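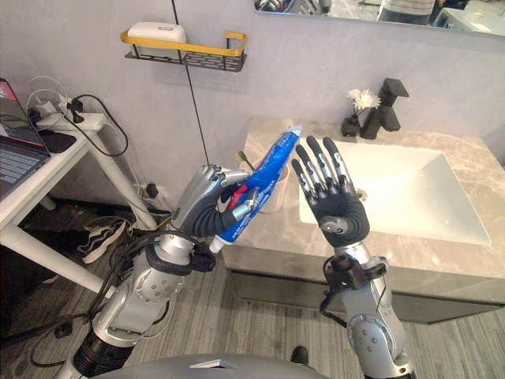

Left hand holding the tube at the sink, right hand open.

Two-handed robot: how to hold a toothpaste tube without squeezing it out

Posted by Kivov, 9 January 2023

Members of our shared workshop are building a two-armed robot with five-fingered hands, intended to carry out simple tasks at a bathroom sink. The present task is to pick up a tube of toothpaste with the left hand, remove the screw cap with the right, and apply a small quantity to a toothbrush standing in a cup on the counter.

The left hand takes hold of the tube near the middle, with the cap end downwards. The grip is secure while the cap is on. Once the cap has been removed by hand for testing, however, the fingers continue to close and paste is discharged before the brush is in position. Over 120 attempts in July and since, 114 ended in this manner. Reducing the closing force causes the tube to turn in the hand as soon as the right hand touches the cap.

Advice is requested on the following points. Should the tube be held elsewhere? Is it reasonable to expect position control alone to be sufficient, or is a force sensor required? The workshop has limited funds and would prefer not to replace the hands.

Drukonau

The grip should be moved. The middle of a full tube is its softest part, and any closing movement there will be passed directly to the paste. Two positions are worth testing: the flat crimped end, which may be pinched firmly without effect, and the shoulder immediately behind the cap, which is stiff enough to resist turning.

For removal of the cap, the shoulder is the better choice. For dispensing, the hand should hold nearer the crimped end and close in small steps. This does mean that the tube must be gripped twice. The open right hand can support it during the change – allow a pause of 5 seconds so that the arms come to rest before either hand lets go.

A force sensor is desirable but is not essential at this stage. If the finger motors report their current, set a limit and stop closing when it is reached. The limit should be set again for a half-used tube, as the value for a full one will be too high.

Please also confirm that the cables at the wrists have enough slack for the full turn. A cable that pulls tight will produce the same twisting of the tube as a weak grip.

Wokville

Use a flip-top tube. Problem solved.

Kusuma

The reply from Drukonau is correct in most respects, although in our experience the current limit drifts as the motors warm up. We repeat the setting after every 10 attempts. Thin rubber sleeves on the fingertips also permitted a lower closing force, and these were cut from an old pair of washing-up gloves.

It is further suggested that cap removal and dispensing be tested as separate tasks until each is dependable. An empty tube filled with hand cream is adequate for the second and is easier to wipe off the counter.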